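关于厨房操作工位设备采购的几点记录

本文整理自本人在筹备厨房操作工位期间的工作笔记，内容涉及设备选型、预算编制与采购顺序。四月预算表定稿之后，陆续有同行来信询问其中若干项目的取舍依据，逐一答复颇费时间，故将有关考虑集中写在这里。文中金额仅就比例和次序而言，各单位的合同价格差别较大，不宜直接套用。

一、项目范围

工位的任务是让机械臂完成家庭早餐场景中的基本操作，包括开合上盖、拿取小锅、揭放锅盖、旋转旋钮，以及在台面与器具之间转移物品。项目内部将其称为Runico工位，名称沿用自立项时的文件夹，并无特别含义。

立项申请中最初写入的内容要多得多，曾包括水槽、冰箱门和抽屉柜。首轮审核之后，上述三项全部移至下一期。主要考虑是给排水改造需要与物业另行签约，周期无法由项目组控制；冰箱门与抽屉柜对机械臂的工作半径要求较高，一旦纳入，臂的型号便须上调一档，随之而来的是底座、控制柜和安全围栏的连锁变动。范围收缩以后，整个工位可以安排在一张台面上，预算编制也由此变得可行。

建议准备类似项目的同行，在询价之前先将动作清单写定，并由负责人签字。动作清单一旦变更，报价单大半需要重做。我们在这一环节往返两轮，耽误的时间比后来任何一次到货延迟都长。

二、预算的构成

预算表共分12个科目，其中数额最大的自然是机械臂本体与控制器，其次为末端执行器、相机与计算设备。这几项在各类采购指南中论述已多，本文从略。需要着重说明的是容易被低估的科目。

首先是安装与调试。供应商报价中通常写明“含基础安装”，而基础安装的定义差别很大。Jurkness一方的报价仅包括本体就位与通电检查，台面钻孔、线缆敷设、急停回路接入均不在内。另一家的总价略高，上述内容则全部包含。若只比较首页总价，结论恰好相反。此后我们要求所有供应商按照统一的附表填报，附表列明每一道安装工序由何方承担、所需材料由何方提供、返工费用如何计算。

其次是备件。夹爪指尖、指尖垫片、快换接头的密封圈与线缆均属消耗品，应在首次采购时一并购入。单独补购时，运费往往超过货值，且每次均须重新走审批流程。

再次是操作对象本身，即机械臂所要操作的电器、锅具和食材模型。多数预算表将其归入“杂项”，金额随意填写。这一做法值得商榷，下文专门讨论。

最后是预备金。我们按照设备总额留出一定比例，并写明动用条件。动用条件宜具体，例如“因接口标准变更而必须更换转接件”，不宜写作“不可预见支出”。后一种写法在财务审核时几乎必然被退回。

三、操作对象的选择

操作对象的单价远低于机械臂，但对整个项目的影响并不与单价成正比。夹爪行程、指尖形状、相机安装高度，均须依照操作对象确定。若先购机械臂与夹爪，再去寻找合适的电器，选择余地便十分有限。

选型时我们依据的标准如下。其一，单件电器上应集中尽可能多的操作类型，以节省台面和更换时间。其二，外形应当稳定，底座低而宽，受到侧向推力时不易移位。其三，颜色与台面应有明显区别，便于视觉系统分割。其四，同一型号应能在较长时间内持续购得，或者能够一次购足备用数量。

按照这一思路，多功能早餐机是较为合适的品类。薄荷绿色的一款，一侧为带弧形银色把手的平盖，另一侧放置带长柄的小锅，前方有两个银色旋钮，覆盖了动作清单中的大部分条目。把手明显高出盖面，对夹取动作的要求与锅盖顶部的小圆钮又有所不同，二者可以分别作为独立的任务。
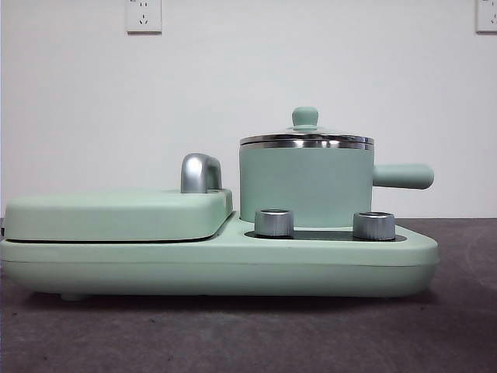
四、关于台面与电源

台面的预算常被并入家具费，由行政部门统一采购。我们起初也是如此安排，后来改为单列。办公家具目录中的桌子并未考虑机械臂加减速时产生的晃动，而台面的晃动会直接反映为相机与臂之间的标定误差。单列之后，台面的承重、平整度、固定方式均可写入技术要求，验收时有据可依。

颜色方面，深灰色台面与浅色电器的组合较为理想。纯黑台面容易使电器底部的阴影与台面混为一体，纯白台面则与多数浅色小家电难以区分。表面宜选用哑光处理。高光台面在顶灯下会形成反射，遮光措施的费用累计起来并不低，且占用额外空间。

台面磨损同样应当考虑在内。锅具与电器反复推移，表面出现划痕在所难免。可以在预算中列入可更换的面板或铺垫材料，按年度更换，不必为整张台面设定过高的耐磨等级。两种方案我们都曾询价，后者的费用高出甚多，交货期也更长。

电源问题应在签订设备合同之前解决。家用加热电器、机械臂控制柜与计算设备的用电特性各不相同，混接于同一回路并不妥当。应请有资质的电工核算负荷，并为加热电器设置独立回路，与急停联动。操作对象若无须真正加热，则应在操作规程中明确规定不得接通电源，并在验收表中单独列出一栏。我们的第一阶段任务全部在断电条件下进行，由此省去了排烟和隔热两项开支，这两项已移至第二阶段重新论证。

插座位置亦应提前标定。电器与墙面的距离、线缆的走向，都会影响机械臂的可用空间。线缆横跨台面是常见的疏漏，既妨碍操作，也会在数据中留下不必要的变化。

五、末端执行器的比选

末端执行器的比选共涉及两家供应商，即Jurkness与Sosa。两家产品均为平行夹爪，差别在于行程、指尖更换方式以及售后条款。

就行程而言，须以操作对象中最宽与最窄的夹持部位为准。锅身若须整体抱夹，所需行程较大；若规定一律夹持手柄，则行程要求明显降低。这一点与前文所述的动作清单直接相关。我们最终规定小锅只夹手柄，从而得以选用较小的型号，节约的金额转入备件科目。

指尖更换方式方面，Sosa的结构无须专用工具，更换较快；Jurkness须使用随附扳手，但定位重复性的书面指标较为完整。考虑到我们更换指尖的频率不高，而重新标定所耗人工较多，评审时将定位指标的权重设得较高。频繁更换指尖的单位，或许会得出不同的结论。

售后条款须逐字阅读。保修期从发货之日起算还是从验收之日起算，对于安装周期较长的项目而言差别显著。我们的设备到货后曾在库房存放一段时间，若按发货日计算，保修期将在未使用的情况下白白消耗。经协商，合同改为自验收合格之日起算，并注明验收不得晚于到货后30天。这一期限对双方均属合理，也促使我们提前完成场地准备。

六、采购次序与资金安排

采购次序最终确定如下：先购操作对象样机，再定台面与电源，继而签订机械臂与末端执行器合同，相机与计算设备最后购置。

样机先行的费用很小，而收益明显。取得实物以后，可以量取把手内侧净空、旋钮直径、锅柄粗细，并将尺寸写入夹爪技术要求。商品页面所列的尺寸通常只有整机长宽高，上述细部数据无从查得。锅盖边缘若为抛光金属，还应提前交由视觉人员评估反光影响，以便决定是否增购偏振片。我们为偏振片预留的金额是857元，数目虽小，但有此一项，后续便无须另行申请。

计算设备放在最后，原因在于其价格与配置变动较快，过早锁定型号并不划算。需要注意的是，部分单位规定项目资金须在特定节点前完成支付，此时应与财务部门事先确认，必要时以框架协议的形式处理。

付款方式上，建议将尾款与可核验的结果挂钩。我们在合同中约定，供应商须在现场以我方提供的操作对象完成规定动作，而非使用其自备的演示工件。该条款在谈判中曾引起一些异议，供应商担心对象条件不可控。后来的折中办法是将样机型号写入合同附件，并寄送一台供其事先测试，双方均能接受。

七、备用数量

操作对象的备用数量是审核中提问最多的一项。审核意见认为，一台早餐机足以支持全部测试，无须多购。我们的答复分为两个方面。小家电更新换代较快，同一型号停售以后，换用新款意味着重新建模、重新标定，部分已有结果也失去可比性。另一方面，把手、旋钮与盖体铰接部位并非为高频重复操作而设计，一年之内的开合次数可能超过普通家庭多年的使用量，应当按消耗品看待。

最终批准的数量低于申请数量，但保留了追加采购的条款。锅具与锅盖单独列为配件，由Man项目组与我们共同订货，运费分摊。合并订货需要双方统一型号与颜色，协调工作稍多，总体上仍然值得。

八、维护费用

首期预算通过之后，维护费用往往无人过问，至次年申报时方才匆忙补列。我们在首期文件中即附有年度维护估算，内容包括本体保养、线缆更换、标定板更新、台面面板更换与操作对象补充。人工部分按岗位工时折算，不与个人挂钩，以免人员变动时重新测算。

Shuk-fan Kwan在复核时提出，应将停机时间一并折算为成本。该意见已被采纳。按照这一口径，若干看似昂贵的备件反而应当常备，因为等待补货期间整个工位处于闲置状态，而人员安排与场地费用照常发生。夹爪控制线缆即属此类。修订后的表格增加了“缺件影响”一栏，分为停机、降级运行与无影响三档，凡属停机一档的部件一律备货。

九、尚未解决的事项

第二阶段是否引入通电加热，目前仍在讨论。若引入，消防、排烟与人员值守均须重新核算，保险条款也要相应调整。保险公司要求提供的材料清单较长，已着手准备。

双臂方案亦有提议。以单手扶住锅柄、另一手揭盖的动作确实更接近人的习惯，但第二条臂带来的并非简单的费用加倍，防碰撞区域与台面尺寸都要变更。现阶段倾向于预留安装孔位与电源接口，暂不购置本体。

预算表模板正在删除内部编号，整理完成后将附于本页。其中安装工序附表与备件分级表可以单独使用，各单位可视自身审批格式增减栏目。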